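Progress Report to the Stenen Fund
Assisted Assembly at the Mamani Workshop, second reporting period

This report covers work from January through April on the panel fitting cell at our Mamani site. It follows the headings in the grant agreement. Spending is reported separately.
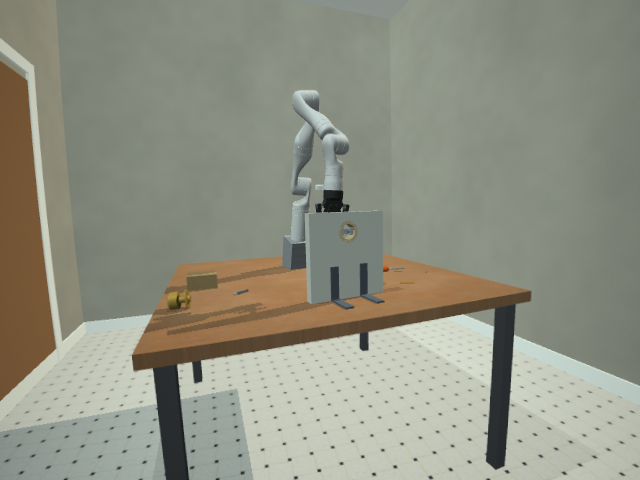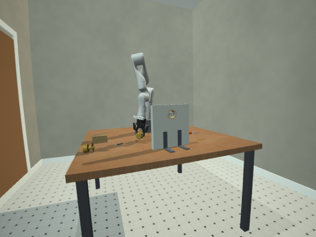 Simulated panel fitting cell. Both views show the arm, the bracketed panel with its ring, and the screwdriver-like tool with the orange-red handle.

Guðlaug Eskildsen

Where we are

At the end of the last period we had an agreed layout and a list of tasks the fitters wanted taken off their hands. We now have a full simulation of the cell, a physical arm on order from Busex, and a draft work plan for the six fitters on the line. The arm is due in June. It was first promised for April, and the delay has pushed back the floor trial but not the simulation work.

The job is the one described in our application. A panel is held upright in two brackets and a round fitting has to go into the ringed opening near the top. By hand, a fitter picks up the part, lines it up, seats it, and reaches for a tool to finish. Each panel is quick. The trouble is the repetition, with the wrist turned and the shoulder raised for most of a shift.

Simulation results

We ran 700 simulated cycles in this period. Of those, 531 finished with the part seated and no correction. The remainder stopped at one of two points: the pick from the tabletop, or the approach to the opening. Pick failures were mostly a matter of how the part was lying when the gripper came down on it. Approach failures have dropped since Wakana Kaneko rewrote the path so that the wrist comes in higher and turns later.

We do not claim these figures will carry over to the floor. Simulated parts do not have burrs or oil on them. We have agreed with Stenen that the target for the floor trial will be set after the first two weeks with the real arm, and we would like to keep to that.

The loose tools and small parts were left on the simulated table on purpose. An earlier version had a clean table, and the fitters told us it did not look like any bench they had worked at. We added the clutter and the path planning got slower, but it is a fairer test.

What changes for the fitters

The agreement asks us to report on this in every period. No jobs have been cut and none are planned within the life of the grant. The content of the job will change, though, and people on the line have been told so.

Under the draft plan the arm takes the pick and seat steps. Fitters load the panel into the brackets, check the seating, do the final tightening, and deal with stops. Each fitter will look after the cell for half a shift and then move to the finishing bench. The first draft had one person at the cell all day. The line asked for that to be changed – watching an arm for eight hours was seen as worse than doing the work – and we agreed.

Four of the six fitters have completed the basic training from Dundero, which covers safe stops, restarts, and clearing a dropped part. The other two are booked for May. Training is done on paid time. In April we added a session in which fitters step through failed simulation cycles on a screen and say what they would have done. This has been the most useful thing we have done so far. Two of the changes to the gripper approach came directly out of it.

There are concerns we have not settled. The piece rate bonus is based on panels per person, and it makes little sense once the arm sets the pace. Fitters want to know what replaces it before the trial starts, and management has promised a written proposal in May. Some of the longer-serving staff also feel that the skill in the job is in the seating step, and that loading and checking is a step down. We have no full answer to this. Moving people through the finishing bench helps a little.

Baseline

Before the arm goes in we are recording how the work is done now. We have 176 timed fits by hand, spread over both shifts, and 15 short interviews with fitters, finishers and supervisors. Shoulder and wrist complaints are being logged by the site nurse, with names removed before we see them. The same measures will be repeated after the trial.

Next period

Install and guard the arm in June. Finish training for the remaining two fitters. Agree the bonus change in writing before any production panels go through the cell. Run the first two weeks at reduced speed with a fitter at the stop button throughout.

We ask the fund to approve moving the floor trial from May to July. No extra money is requested. The revised schedule is attached, and questions on it can go to Wakana Kaneko at the Mamani office.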